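Ornside gives its planner permission to say no

Ornside has released version three of Plukow, its motion planner for tabletop robot arms, and the headline feature is that it now gives up sooner. The company puts this more grandly in the release notes, where it is called early infeasibility reporting, but the effect is the same. Ask Plukow for something it can't do and it will tell you so, instead of thinking hard for a minute and then telling you so.

Users have been asking for this since last August, when the previous version arrived with a cleverer search and a habit of going quiet. Simin Karimi, who leads the planner team, kept a list of the complaints. It reached 87 entries, she says, of which a good many were the same complaint with different swearing.

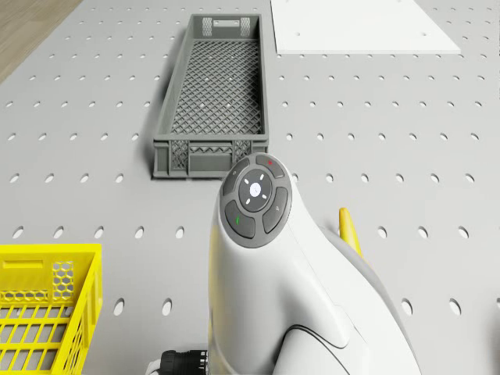
The old planner treated every object as a solid lump. A crate was a brick, a mug was a smaller brick, and any request to put one inside the other was met with a long silence. Version three keeps a second, finer model of anything with an opening, and only loads it when the gripper gets close. This costs memory, and Ornside doesn't pretend otherwise.

To see whether it worked, the team ran 1,735 simulated requests, all of them in Omik, the in-house simulator, on layouts of household goods shuffled between runs. Plukow refused 123. Karimi's group went through the refusals by hand and decided that 38 of them should have been possible, mostly reaches over the wall of a basket where the wrist had room to turn and the planner didn't believe it. A fix is promised for the next point release. The rest were fair refusals, among them several requests to put an object where it already was.

Each refusal now comes with a reason in plain words. The early drafts were written by engineers and read like tax letters, so Asmaa Bouazza, who normally looks after the documentation, was asked to redo them. "Goal set empty under current constraints" has become "I can't reach that without hitting the basket". She fought for the first person and won, over objections that ran to two meetings and a spreadsheet.
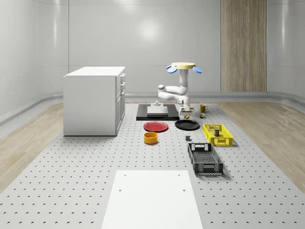 There is a catch for anyone with older scripts. Plukow used to return an empty path when it failed, and plenty of people wrote code that took an empty path to mean the job was done. Those scripts will now stop with an error, which Ornside describes as a change in behaviour and its forum describes in other ways. A switch brings the old silence back - it is called "legacy_optimism", and it will be removed in version four.

Support for the Aoki controller is unchanged, apart from a longer default timeout. Perception is still somebody else's problem: Plukow expects to be told where things are and takes it on trust. Karimi says a confidence value for object positions is being tried out, but she wouldn't give a date for it.

Version three is free to existing licence holders. The migration guide is on the downloads page, under the old one, and both have the same title.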